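Equipment Planning Grant — Progress Report, May
Prepared by Saadet Erdem for Latrice Delacroix, Nimico

Dear Latrice,

Good news first: we are under budget on the planning phase, and the arm has earned its bench space. Your team asked for evidence before we commit to a second purchase, so most of this month went into handling trials. Cengiz Coşkun set the tasks and kept the log.

Paper goods came first. We expected to need a suction tool from Zonero for these, and we had penciled in 400 dollars for it. After watching the standard fingers work with stacked sheets, I'd like to hold that line back until the fall.
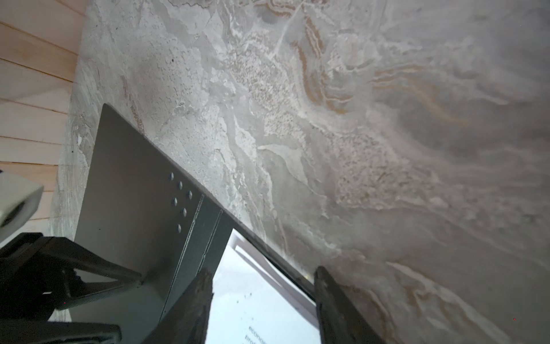 Gripper fingers at a stack of printed sheets, wrist camera view.

The finger pads are the real running cost. Kaplan quotes 192 dollars for a set, and Hüsnü Kırmızıgül suggests we budget for 2 sets a year. I agree with him. It's dull spending, but a worn pad spoils a whole afternoon of trials and we lose the bench time too.

Small metal parts are the work I'm most excited about — springs, tabs, latches, all the fiddly stuff our repair side sees every week.

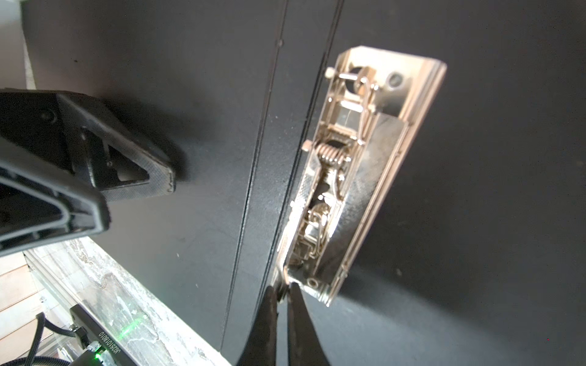 For this kind of job we want finer fingertips, and Plerken makes a narrow pair that fits our mount. Ayten Ertürk has asked them for a loan set so we can try before buying. If they say yes, we'll have numbers for you in the next report.

Still open: the service contract (I have one quote and want another), spare cables, and training hours for 5 staff. None of these changes the total you approved.

Could you let me know whether the unspent tooling money can move to pads and fingertips? I'd love to get that order in soon!

Saadet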